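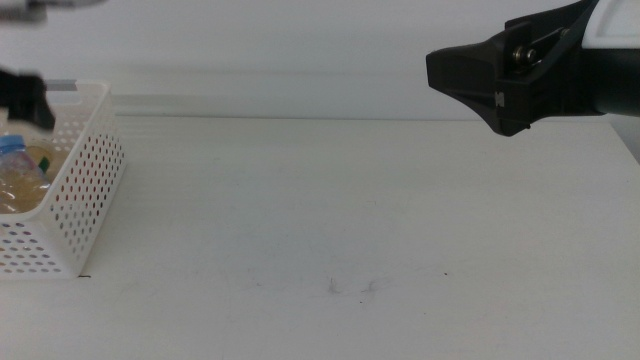 2019년 3월 20일 수요일

공방 노트. 정리 주간 둘째 날.

드디어 큰 작업대를 비웠다! 어제까지만 해도 팔꿈치 둘 곳이 없던 자리인데, 상판이 이렇게 넓었나 싶다. 자잘한 물건은 전부 흰 타공 바구니로 몰았다. 바구니는 왼쪽 끝, 벽 가까이. 오른손잡이가 대부분이니 왼쪽에 두는 게 맞다는 게 내 생각이고, 왼손잡이인 Sundaram 씨는 당연히 반대다. 일단 5월까지 이대로 써 보고 다시 얘기하기로 함.

바구니 얘기부터. Storora에서 산 것인데 정말 마음에 든다. 옆면에 작은 타원형 구멍이 줄줄이 나 있어서 안에 뭐가 들었는지 대충 비쳐 보인다. 뚜껑 달린 상자를 쓸 때는 안을 보려고 매번 열었다 닫았다 했고, 결국 뚜껑이 작업대 위에 굴러다녔다. 이번 건 뚜껑이 아예 없다. 테두리가 매끈해서 손을 넣다 뺄 때 장갑이 걸리지 않는 것도 좋다. 예전에 쓰던 철망 바구니는 그 문제로 니트릴 장갑을 얼마나 찢어먹었는지 모른다.

안에 든 것
- 파란 뚜껑의 투명 물병. 붓 적시는 용도. 마시는 물 아님!!
- 베이지색 둥근 롤. 샘플 가장자리 고정용으로 쓰던 것, 초록색 표시 있는 쪽.
나머지는 들어갈 자격을 심사 중이다.

물병은 눕히거나 기대 놓아도 되지만 뚜껑은 꼭 끝까지 잠글 것. 바구니가 타공이라 새면 그대로 상판으로 흐른다. 월요일에 내가 Erkitz 종이 샘플 한 묶음을 그렇게 적셨다. 두 장은 살렸고 나머지는 물결 모양으로 말라서 버리지도 못하고 서랍에 넣어 뒀다. 그 물결이 은근히 예뻐서 Cheng 씨가 표지 시안에 써 보고 싶다고 한다. 나도 찬성!

상판 상태. 닦으면서 보니 앞쪽 가운데에 구불구불한 가는 자국이 몇 개 모여 있다. 연필인가 했는데 지우개로 안 지워진다. 고무 발 같은 것이 쓸린 흔적일 수도 있고. 중성세제 묽게 탄 것으로 한 번, 미지근한 물로 한 번, 마른 천으로 한 번 닦았는데 그대로다. 오른쪽에 점도 하나 있음. 둘 다 손끝으로는 안 만져진다. 멜라민 스펀지는 아직 쓰지 않았다. 무광 상판이라 거기만 반들반들해지면 그게 더 눈에 띈다. 써 볼 사람은 먼저 상판 밑면에서 시험하고 여기에 결과를 적어 줄 것.

오후에 Nalano 제본 풀 시험. 넓은 자리에서 하니까 이렇게 편할 수가 없다. 물 200ml를 계량해 두고 조금씩 섞어 가며 농도를 봤다. 처음 것은 너무 되직해서 붓 자국이 그대로 남았고, 두 번째는 잘 펴졌지만 얇은 종이가 바로 울었다. 세 번째가 좋았다. 책등에 바르고 손바닥으로 눌렀을 때 밀리는 느낌이 없고, 옆으로 삐져나온 것도 젖은 천으로 금방 닦인다. 네 번째는 욕심내서 조금 더 묽게 해 본 것인데 굳이 할 필요는 없었다. 세 번째 배합으로 간다. 배합표는 캐비닛 문 안쪽에 붙임.

시험본은 네 권 모두 프레스에 물려 두었다. 내일 점심 전에는 풀지 말 것. 궁금해도 참기. 이건 나한테 하는 말이다. 지난번에 못 참고 저녁에 풀었다가 책등이 비스듬히 굳어 버렸다. Macaraeg 씨는 그 책을 아직도 모니터 받침으로 쓴다.

종이 결 방향 메모: Du 본문 용지는 묶음 포장에 적힌 방향과 실제 결이 다르다. 두 번 확인했다. 띠로 잘라서 물을 살짝 묻혀 보면 바로 휘니까 자르기 전에 꼭 해 볼 것. 이번 시험본 중 한 권은 내가 이걸 모르고 가로결로 접어서 펼침이 뻣뻣하다. 손에 쥐면 차이가 확 느껴지니, 새로 오시는 분들께 결을 설명할 때 쓰기 딱 좋다. 나란히 놓고 넘겨 보게 하면 말로 길게 할 필요가 없을 것 같다.

Cuiping Yao 씨가 지나가다가 흰 벽에 흰 책상에 흰 바구니면 흰 실을 어디서 찾느냐고 물었다. 맞는 말이다. 실제로 오후에 실 끝을 한참 찾았다. 실 작업할 때는 밑에 짙은 회색 펠트를 깔기로 했다. 펠트는 재단실에 남은 자투리가 있다고 하니 내일 받아 올 예정. 크기는 펼친 면이 다 올라갈 정도면 충분하고, 작업이 끝나면 말아서 다시 재단실 선반으로.

그래도 색 맞추는 일에는 이 흰 상판이 최고다. 표지용 천 조각을 올려 보니 나무 작업대에서 볼 때와 색이 전혀 다르게 보인다. 겨자색이라고 생각했던 천이 꽤 초록에 가까웠다. 천을 고르는 일은 앞으로 무조건 여기서 하자. Shengli Yan 씨가 천 견본을 다시 보고 싶다고 했으니 오전 빛 들어올 때 같이 보기로.

남은 일
- 롤에 이름표 다시 쓰기. 종류와 개봉한 달까지.
- 바구니 밑에 미끄럼 방지 매트 깔지 결정. 지금은 한 손으로 물건을 꺼내면 바구니가 같이 끌려온다.
- 상판 밑면에서 멜라민 스펀지 시험
- 풀 붓 새것 주문, 폭 넓은 것으로
- 프레스 나사에 기름칠. 소리가 점점 커진다.

본폴더는 서랍 첫째 칸으로 옮겼다. 바구니에 넣어 봤더니 길어서 자꾸 기울고, 꺼낼 때마다 물병에 부딪힌다. 송곳도 마찬가지로 서랍. 뾰족한 것은 바구니에 넣지 않기로 Cheng 씨와 합의함.

내일은 세 번째 배합으로 면지 붙이기부터 시작. 빨리 해 보고 싶다!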